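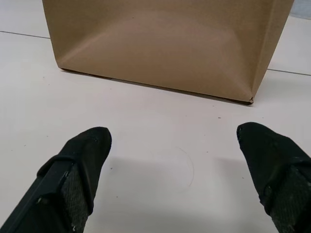 Brauner Karton auf einem hellen Fliesenboden. Die Vorderwand ist nach unten hin leicht gewölbt und hat schräge Falten.

Umzugskarton

Ein Umzugskarton (auch Umzugskiste, regional Zügelkarton oder Übersiedlungskarton) ist eine faltbare Schachtel aus Wellpappe, die für den Transport und die vorübergehende Lagerung von Hausrat dient. Er wird flach geliefert, vor dem Packen aufgerichtet und kann nach dem Gebrauch wieder zusammengelegt werden. Nicht jeder Karton im Haushalt ist ein Umzugskarton im engeren Sinn: Auch Versandkartons und Verpackungen von Geräten werden bei einem Umzug oft weiter benutzt. Der Artikel behandelt beide Gruppen, soweit sie zum Packen verwendet werden.

Material

Wellpappe besteht aus mindestens einer glatten Papierbahn und einer gewellten Bahn, die miteinander verklebt sind. Bei einwelliger Pappe liegt eine Welle zwischen zwei glatten Decken, bei zweiwelliger Pappe sind es zwei Wellen und drei glatte Lagen. Die braune Farbe kommt von den ungebleichten Fasern oder von einer Einfärbung des Altpapiers. Als Decke verwendet man Kraftliner, der einen hohen Anteil an frischen Fasern hat, oder Testliner, der überwiegend aus Altpapier gemacht wird. Für das Auge ist der Unterschied gering. Kraftliner ist meistens etwas glatter und reisst weniger leicht ein.

Die Wellen verlaufen bei den meisten Kartons senkrecht, also vom Boden zur Öffnung. In dieser Richtung trägt die Pappe am besten. Liegt ein voller Karton auf der Seite, so ist seine Tragkraft deutlich kleiner, und die Wände geben früher nach.

Bauformen

Die einfachste Form ist der Faltkarton mit vier Klappen oben und vier Klappen unten. Die äusseren Klappen treffen sich in der Mitte und werden mit Klebeband geschlossen. Daneben gibt es Kartons mit Steckboden, die ohne Klebeband aufgestellt werden. Beim Steckboden greifen die Klappen ineinander, und ein zweiter, eingelegter Boden verteilt das Gewicht.

Sonderformen sind der Bücherkarton, der kleiner ist als die normale Kiste, der Kleiderkarton mit einer Stange und der Gläserkarton mit eingesetzten Fächern. Grifflöcher sitzen in der Regel an den schmalen Seiten. Bei besseren Ausführungen ist der Rand der Grifflöcher durch eine umgelegte Lasche verstärkt - diese Lasche soll nach innen gedrückt und nicht abgerissen werden.

Verformung und Abnutzung

Ein Karton bleibt selten über lange Zeit ganz eben. Die häufigste Veränderung ist das Ausbauchen der Wände. Es entsteht, wenn der Inhalt nach aussen drückt, wenn oben eine Last aufliegt oder wenn die Pappe Feuchtigkeit aufgenommen hat. Von aussen kann man die Ursache meistens nicht sicher erkennen, und auch ein leerer Karton kann von einem früheren Gebrauch gewölbt sein.

Zu den typischen Formen gehören:

Faltenfächer: schräge Falten, die im unteren Teil einer Wand gegen die Ecken laufen.
Eckfalte: eine kleine, enge Falte an der Stelle, wo zwei Wände und der Boden sich treffen. An der rechten unteren Ecke des abgebildeten Kartons ist die Pappe auf solche Weise zusammengedrückt.
Kantenbruch: eine senkrechte Kante, die ihre Schärfe verloren hat und beim Stapeln wenig trägt.
Bodensenkung: ein Durchhängen der Bodenklappen, das erst beim Anheben bemerkt wird.

Ein Faltenfächer allein macht den Karton noch nicht unbrauchbar. Für leichte Dinge wie Bettwäsche oder Kissen kann er weiter dienen. Stark gebrochene Kanten lassen sich dagegen nicht reparieren, auch Klebeband gibt ihnen die Steifigkeit nicht zurück.

Roland Haslam hat für die Beurteilung gebrauchter Kartons eine Skala mit 5 Stufen vorgeschlagen, die nach dem Zustand der Ecken geordnet ist. In Umzugsbetrieben hat sie eine gewisse Verbreitung gefunden. Maham Mirani kritisierte daran, dass der Boden zu wenig beachtet wird, und ergänzte eine einfache Prüfung: Der Karton wird auf den Kopf gestellt und mit der flachen Hand in der Mitte des Bodens belastet.

Packen und Stapeln

Schwere Gegenstände kommen nach unten, leichte nach oben. Bücher stellt man mit dem Rücken an die Wand oder legt sie flach. Hohlräume werden mit Papier oder Textilien gefüllt, damit sich die Wände nicht nach innen biegen. Der Karton soll bis knapp unter den Rand gefüllt sein, denn ein halb leerer Karton wird von der Last darüber eingedrückt, und ein überfüllter lässt sich nicht eben schliessen.

Beim Stapeln stehen die Ecken genau übereinander. Der Anbieter Tristeck nennt für seine zweiwelligen Kisten eine Höhe von höchstens vier Lagen. Die Beschriftung schreibt man auf die Seite, weil der Deckel im Stapel verdeckt ist.

Untergrund und Lagerung

Auf glatten Böden wie Fliesen oder Laminat lassen sich Kartons leicht schieben. Unter dem Boden mitgezogene Körner können aber empfindliche Oberflächen zerkratzen, deshalb wird vorher gefegt. In den Fugen von Fliesen bleibt solcher Schmutz gern liegen. In Kellern ist eine direkte Aufstellung auf dem Boden nicht zu empfehlen, da die Pappe Feuchtigkeit von unten aufnimmt. Üblich sind Lattenroste oder Paletten - bei kurzer Lagerung genügt auch eine Lage trockener Pappe.

Wiederverwendung und Entsorgung

Mehrere Verleiher, darunter Ceder und Takács, geben gebrauchte Kisten gegen Pfand ab und nehmen sie gefaltet zurück. Beschädigte Kartons gehören ins Altpapier. Klebeband soll vorher entfernt werden, kleine Reste stören die Verwertung jedoch kaum. Stark verschmutzte oder mit Fett getränkte Pappe ist vom Altpapier ausgeschlossen.

Siehe auch

Wellpappe, Faltschachtel, Packpapier, Palette, Altpapier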